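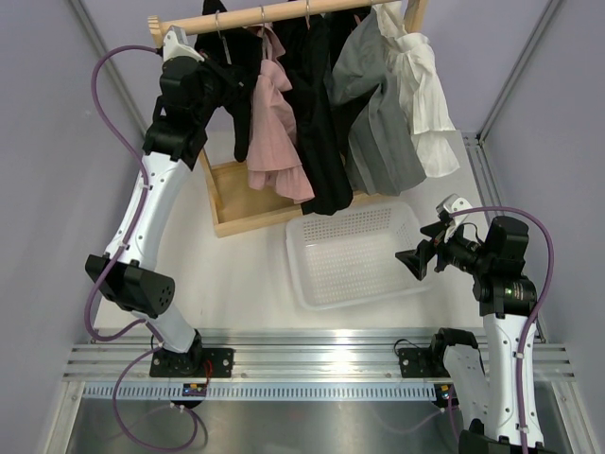
Minutes recorded by the Secretary, Skunum Players
January 23, 2019

Members > Meetings > Minutes > Winter general meeting

The meeting was called to order by the chair in the upstairs room at Vunora Hall. A quorum was present. The director of the spring show sent regrets.

Minutes of the previous meeting

Approved with one correction. The line reading "the hall will supply the ladder" should read "the hall will supply a ladder if asked." The hall office had written in about it.

Hall rental

The chair reported on the meeting with the Vunora Hall office. The rate for rehearsals stays the same through the end of the season. The rate for performance nights goes up by $30 a night, starting with the spring show. The office would not put off the change but agreed that we can load in the afternoon before opening night without an extra charge. A member asked if the new rate covers the side kitchen. It does, but the stove is not to be used.

There was a question about heat. Rehearsals have been cold since the holidays, mostly at the stage end. The office says the system shuts down by itself in the evening and that someone has to be asked ahead of time to change it. The chair will send the office our full rehearsal calendar so this can be set for the whole season.

Motion to accept the new rate. Seconded. Carried.

Spring show

The stage manager read the director's written report. The show is cast except for the innkeeper. Rehearsals are on schedule. Act Two is still running long, and the director plans to cut the second market song. Two members spoke against the cut. The chair said this is up to the director, but the comments will be passed along.

The set will be one unit, the inn front, turned for the last act. Lumber has been priced at Ní Chonaill and at one other yard. Ní Chonaill was lower and will deliver to the hall. The set crew asked for a work weekend in March, before the band starts rehearsing on stage. Agreed. The crew will post a sign-up sheet by the stage door.

Costumes

Last year's dresses have been gone through. Most will do for the townspeople with new hems. The long skirts are in poor shape at the waist and should be replaced or recut. Wardrobe asked that cast members stop taking pieces home to wash. Two things came back shrunk after the fall show, and one has not come back.

Wardrobe also asked for a set rule on lending to other groups, as requests now come in every few weeks. After discussion it was agreed that items may be lent for up to 5 weeks against a deposit of $40, refunded when everything is returned clean. Schools pay no deposit but must sign the sheet. Hats and shoes are not to be lent. Motion made on those terms. Seconded. Carried, one against.

Tickets and program

Ticket sales will again go through Vudetti. Their fee has not changed. Several members said older patrons had trouble with the online page last time and ended up calling the hall, which does not sell our tickets. The poster will carry a phone number this time. House staff will keep a block of seats at the door for people who walk in.

Program ads are coming in slowly. The full-page spot on the back is still open. The copy deadline was moved back one week. Ads that come in after that will go on the loose sheet.

Storage

The back storeroom needs a cleanout before lumber is delivered. Old flats with soft corners will be thrown out. The painted forest drop stays. A member offered the use of a trailer for the dump run. The paint shelf is to be sorted at the same time, and any can without a readable label goes.

New business

A request was received to hold a short play reading in the lobby during the off season. There was general interest, but no one present was ready to run it. Held over.

A member asked that the coffee sign-up go back on the wall. Agreed.

Action items

Chair: rehearsal calendar to hall office.
Stage manager: pass comments on the market song to the director.
Set crew: order lumber, post work weekend sheet.
Wardrobe: type up the lending sheet with the new terms, price fabric for skirts.
Publicity: poster draft with phone number, follow up on back page ad.

The next general meeting will be held in March, after the work weekend, in the same room. The meeting was adjourned on a motion from the floor.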